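# Loudness is a mix decision, and the label should stop making it

20 June 2021

Flokel's second album was delivered in two masters, and only one of them was released. I have listened to both at matched level on the same monitors, and the unreleased one is the better record.
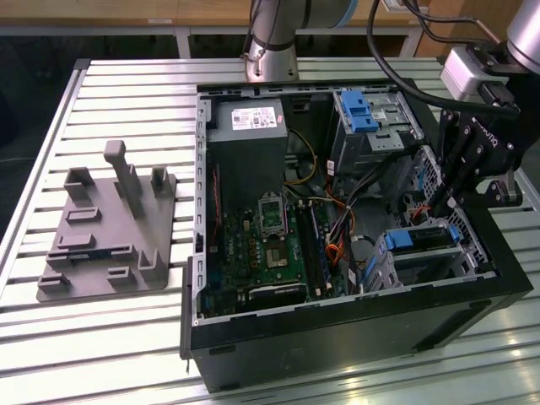
The released master is louder by a margin that anyone can hear without a meter. The streaming services then turn it down. After playback normalisation the two versions arrive at the listener's ears at the same level, and the only remaining difference is what was done to the transients on the way. On "Prernthorpe", the opening track, the kick drum in the released version has no front edge. The vocal, which is the reason most people bought a ticket to the tour, sits inside the synth pads where the other master has it standing in front of them.

I don't object to limiting. A limiter used on a mix bus by the person mixing, with the arrangement in mind, is an ordinary tool. The second Flokel single, "Zuvum", is limited hard and sounds correct, as the distortion on the bass was written into the part and the limiter finishes it. What I object to is a level target set by a label after the mix has been approved, applied to 11 songs of differing density as though they were the same song.

The usual defence is that a quiet track loses out when it follows a loud one in a playlist. That was a fair argument for radio and for the CD changer. It is a weak one where normalisation is on by default, which covers most of the listening this record will get. It keeps some force for clubs and for listeners who switch the feature off. Those cases can be served by a separate file. A DJ promo costs one afternoon of mastering time, and the label already pays for an instrumental version that few people have asked for.

A second defence is that listeners use phone speakers and cheap earbuds, so dynamic range is wasted on them. I have some sympathy with this. A string quartet recorded at a natural distance is hard going on a tram. But the masters in question are both pop masters, and neither has a wide range by any historical standard. The quieter one is perfectly audible on a phone. Its snare is in fact easier to pick out there, since a small speaker reproduces a short peak better than it reproduces a sustained slab of midrange.

Format matters too. The vinyl edition is limited to 300 copies and was cut from the loud master. A lacquer cut from heavily limited audio gains nothing in level. The cutting engineer must bring the whole side down to keep the groove within its limits, and dense high-frequency content makes sibilance worse toward the centre of the disc. Side two of my copy, number 2 of the run, spits on every "s" in the last song. Buyers paid a premium for a format whose main technical argument had been removed before the lathe was switched on.

The credits on the sleeve don't mention any of this. They list the mastering house, Lindqvist, and leave the listener to assume that the sound is the mastering house's preference. Anyone who knows its other work will doubt that. Mastering houses rarely complain in public about instructions from a client, and their names carry the blame all the same. I would like to see the target level printed beside the name, along with who asked for it. Classical labels have printed microphone lists and edit notes for decades – pop could manage one line.

The practical request is modest. Approve the master at matched level. Any engineer can set this up in a minute, and any artist can do it at home with a free meter and a volume knob. If the louder file still wins with its level advantage taken away, release it. My expectation is that it will win on some songs and lose on most, and that an album made of both decisions would be more interesting to listen to than one made of neither.

The vinyl goes to a second pressing in July. The other master exists, it has been paid for, and it would need no change to the artwork. Side two could be recut from it and the matrix number altered so that collectors can tell the pressings apart. I would buy it again.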